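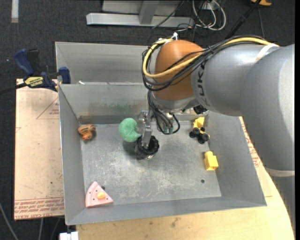
Sat 20 November
By the Features Desk

We use cookies to remember your reading preferences. Accept | Manage settings

The toy library in Biltamville opens at nine on Saturdays, and by then there is usually a line down the steps. Families pay a small yearly fee and take home up to five toys at a time. They bring them back in three weeks, or sooner if a child loses interest.

The library owns 2,000 toys. Puzzles are the hardest to manage, as one missing piece can keep a whole set off the shelf for months. Ride-on cars have a waiting list. Board games for older children hardly move at all, and the library has stopped buying them.

Toy lending is an old idea that has come back as homes get smaller and prices go up. Trostamgate started a library in a former shoe store and had 300 member families by the end of October. Moroz shares its stock with the public library and uses the same card. Dirkach tried a mobile service, but the van cost too much to run and the toys now sit in a school hallway.

Most of the work is cleaning and checking. Plastic toys are washed in warm water and left to dry overnight. Soft toys go through a hot wash, and anything with a loose seam is pulled. Battery covers go missing so often that Biltamville keeps a drawer of spares.

Late fees bring in very little. Parents say the harder part is getting a toddler to hand over a favorite truck at the counter. Some families borrow the same one again the following month, and a few end up buying their own.

Get our weekend stories by email. Sign up for the newsletter.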